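Start | Werkstattbuch | Materiallisten | Archiv | Kontakt

Werkstattbuch Papier und Einband

4. März 2022

Kleisterversuche fortgesetzt. Es geht weiter um die Frage, welche Mischung wir für die Rücken der Janham-Bände nehmen. Die alten Rücken sind mit Warmleim gemacht, der ist spröde und bricht beim Aufschlagen. Weizenstärke allein hält auf dem kurzfaserigen Papier gut, auf dem Leinen weniger.

Ansatz 1: Weizenstärke, 142 g auf 1000 ml Wasser, unter Rühren gekocht, durch das feine Sieb gestrichen. Klümpchen kaum vorhanden. Nach dem Abkühlen zu steif zum Streichen, mit Wasser nachverdünnt. Menge leider nicht notiert, beim nächsten Mal bitte wiegen.

Ansatz 2: wie oben, dazu Methylcellulose aus dem Etar-Gebinde. Lässt sich länger schieben, zieht aber langsam an. Für große Bögen angenehm, für Rücken zu langsam.

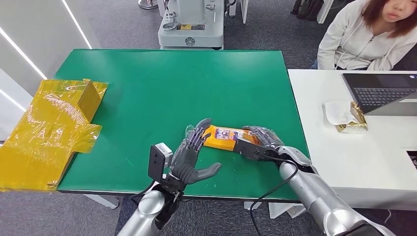 Grüne Arbeitsmatte, orange Snackpackung.

Probestreifen: je Ansatz Japanpapier auf Leinen und Japanpapier auf Werkdruck. Alle Streifen liegen zwischen Vlies und Löschkarton unter der Presse. Beschriftung mit Bleistift auf der Rückseite, Ansatznummer zuerst, dann das Trägermaterial. Der Kugelschreiber vom letzten Mal ist durchgeschlagen.

Papier: Vom Comimora-Bogen ist weniger da, als in der Liste steht. In der Liste noch 646 Bogen, davon ist aber der ganze vergilbte Stapel abzuziehen, den wir nur noch als Makulatur verwenden. Liste korrigieren. Die Laufrichtung auf dem neuen Paket ist falsch angegeben, Reißprobe gemacht – sie läuft parallel zur kurzen Kante. Auf dem Paket vermerkt.

Band 3 aus Janham: Lagen sind geheftet, Vorsatz fehlt noch. Die zweite Lage steht am Kopf etwas vor. Ich lasse sie so, beschnitten wird nicht. Kapitalband in Naturweiß, das rote färbt ab. 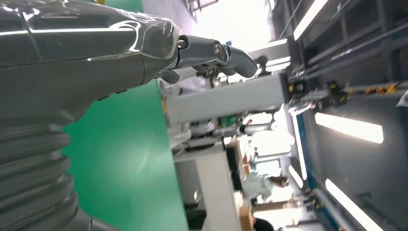
Offen bis April

- Schälversuch an den trockenen Streifen, Ergebnis hier eintragen
- Ansatz 1 mit weniger Stärke wiederholen, Wasser abwiegen
- Kasten 2 im Regal: Falzbeine und Ahlen trennen, stumpfe Ahlen schleifen
- Nachbestellung Vlies, schmale Rolle
- Schleifpapier Körnung 3000 für die Messer ist aufgebraucht

Der Rest von Ansatz 1 steht abgedeckt im Kühlschrank, unteres Fach. Bitte nicht mehr für Originale nehmen, für Makulatur und Hülsen reicht er. Wenn er säuerlich riecht, weg damit. Das Sieb gleich nach dem Gebrauch kalt ausspülen, mit heißem Wasser setzt sich die Stärke im Gewebe fest.

Zuletzt aktualisiert: am Tag des Eintrags

Kontakt | © Werkstatt Papier und Einband | Nach oben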